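塑料编织篮的清洗与桌面摆放

适用范围：PP或PE仿藤编织篮，浅口、斜壁、卷边，用于放水果或零散小件。天然藤、竹、纸绳编的篮子不适用本文，遇水浸泡会变形。

一、材料和工具

中性洗洁精，软毛刷一把（旧牙刷可用），超细纤维布两块，能平放篮子的水盆一个。顽固油渍另备小苏打。不要用钢丝球和百洁布的绿色面，编条表面划伤后更容易积灰。

二、选篮尺寸

篮子标称尺寸多指篮口外沿，斜壁篮的底面比篮口小，选购时两个数都要量。我用过的Slanina浅篮，篮口长42厘米，底面窄一圈，大苹果平铺一层，放到第二层就容易滚出来。深度超过14厘米的篮子不建议放水果，底层不透气，压伤也不易发现。Clonix的同类篮子编得更密，掉渣少，但缝隙难刷，清洗时间要长一些。

三、清洗步骤

1. 取出所有水果，倒扣篮子，轻拍底面，让碎屑从编缝掉出。
2. 水盆放温水，水温不超过40度，加少量洗洁精，没过篮底即可。
3. 浸泡12分钟。深色果汁渍可延长，但不必过夜。
4. 顺编条方向刷内底，再刷四壁。交叉处用刷毛尖端点刷，不要横向用力拉扯。
5. 卷边内侧是最容易漏的位置，沿口刷一整圈。
6. 清水冲两遍，冲到不再起泡。
7. 甩去余水，用布吸干卷边，倒扣在通风处晾干。不要暴晒，橙色和红色编条褪色最快。

四、桌面处理

白色哑光桌面容易留下手印和浅灰色擦痕，放篮之前先擦一遍。湿布拧到不滴水，从靠墙一侧往外擦，最后擦圆角和前沿，再用干布收一次。仍有印子时，用布蘸少量稀释洗洁精局部处理，然后用清水擦净。Skukell的桌面清洁膏试过一次，去印可以，但会留下一层亮面，哑光桌不推荐。

五、摆放

靠墙桌的篮子放在桌面中部或靠里的位置，前沿留空，取物时手不会碰翻篮子。篮子长边与桌边平行，底面四角都要着桌，有一角翘起说明篮底变形，可用温水泡软后压平。

水果擦干后再入篮。先放大的，果柄朝上，彼此不挤压。有碰伤的单独放，当天吃掉。

橙色编织篮，白色桌面： 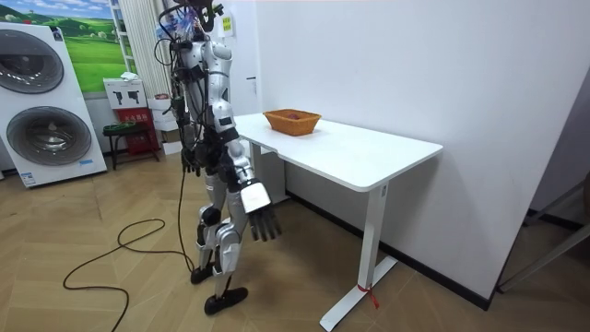
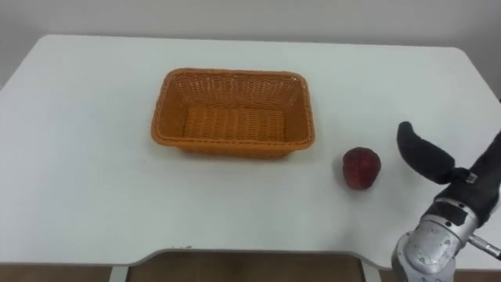 六、日常维护

每周倒一次碎屑，每月按第三节完整清洗一次。夏天果蝇多，清洗间隔缩短到11天，果皮破损的不要留在篮里过夜。编条断裂时，断头用剪刀齐根剪平，再塞回相邻编条下面。断点集中在卷边处的，篮子基本不能修，直接更换。

七、常见问题

篮子有异味：小苏打两勺兑温水，浸泡后冲净，晾透再用。新篮的塑料味也按此处理，一般两次可以去掉。

篮子在桌上打滑：底面四角各贴一小块透明防滑垫，直径1厘米的即可。Sumgate的圆形防滑垫背胶偏弱，下水清洗后要重贴，建议洗之前先揭下来。

篮底在白桌上留下颜色：多为未冲净的浮色。新篮首次使用前按第三节洗一遍，用白布擦篮底，布上无颜色再上桌。已经染到桌面的，先用湿布加小苏打轻擦，不要用含氯漂白剂，部分白色涂层会发黄。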